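What Is on a Kitchen Worktop?
From the Zista Children's Pages: How Homes Work

A worktop is the flat surface on top of kitchen cupboards. It is also called a counter or a countertop. Food is cut, mixed and put on plates there, and small machines stand on it. This page explains what a worktop is made from, what a chopping board does, and how some of the machines change electricity into heat.

The surface
A worktop has to be hard, flat and easy to wipe. It must not soak up water. Common materials are wood, stone, steel and plastic sheet glued to a board.

Marble is a kind of stone. It began as limestone deep underground, where heat and pressure slowly changed it. The grey lines in white marble are called veins. They are made by other minerals mixed into the rock. Many worktops have a marble pattern but are made from a different material, and it can be difficult to tell which is which by looking.

The wall behind a worktop is often covered with tiles. This part is called a splashback. Tiles are made from clay or glass, and water runs off them. When the tiles are very small, the pattern is called a mosaic. The thin lines between them are filled with a paste called grout, which sets hard.

The chopping board
A knife can scratch a worktop, and a hard worktop can make a knife blunt. A chopping board goes between the two. Boards can be plastic, wood or bamboo.

Bamboo looks like wood but is a grass. Its stem is hollow, so a wide plank cannot be sawn from it as it can from a tree trunk. The stem is cut into narrow strips, the strips are dried, and then they are glued side by side and pressed. This is why a bamboo board has stripes. The lighter and darker strips come from how the bamboo was treated: steaming it for longer makes it browner.

Some boards have a shallow channel near the edge. It is called a juice groove. Liquid from a tomato or a piece of meat runs into the groove and stays on the board.

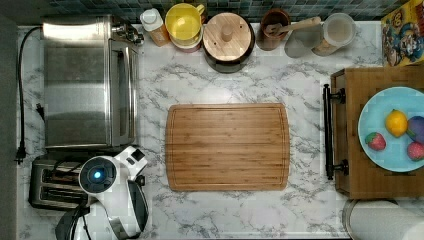
Machines that make heat
The toaster, the toaster oven and the coffee maker do different jobs, but they all contain a heating element. An element is a piece of metal that gets hot when electricity passes through it. Electricity does not flow through this metal easily, and the energy it loses on the way turns into heat.

In a toaster, the elements are thin wires or ribbons on each side of the slot. They glow orange. The heat dries the outside of the bread and turns it brown. A two-slot toaster has one slot for each slice.

A toaster oven is a metal box with a door at the front. Its elements are usually at the top and the bottom. Food lies flat on a rack, so it can heat things that would not fit in a slot, such as a slice of pizza. The dials set the temperature and the time.

A single-serve coffee maker heats enough water for one drink. Water is pumped from a tank, past an element and through ground coffee. The water needs to be a little cooler than boiling. Water boils at 100 degrees Celsius at sea level.

Cords and plugs
Electricity reaches a machine through a cord. Inside the cord are copper wires, and around the wires is a layer of plastic. Copper lets electricity through and is called a conductor. Plastic does not, and is called an insulator.

The metal parts of a plug are called pins or prongs. Their number and shape depend on the country. Plugs in Britain have 3 pins. In some other countries many plugs have two.

A machine with its plug out of the socket cannot heat up, but it may still be hot from the last time it was used.

Safety rules
Ask an adult before you use any machine that gets hot.
Never put a knife, a fork or your fingers into a toaster.
Keep cords away from the sink and from hot metal.
Do not pull a hanging cord. The machine on the other end may fall.
Dry your hands before you touch a plug.

Words used on this page
Conductor: a material that electricity can pass through.
Element: the part of a machine that gets hot.
Grout: the filling between tiles.
Insulator: a material that stops electricity.
Splashback: the covered wall behind a worktop.

Next page: Taps, Sinks and Drains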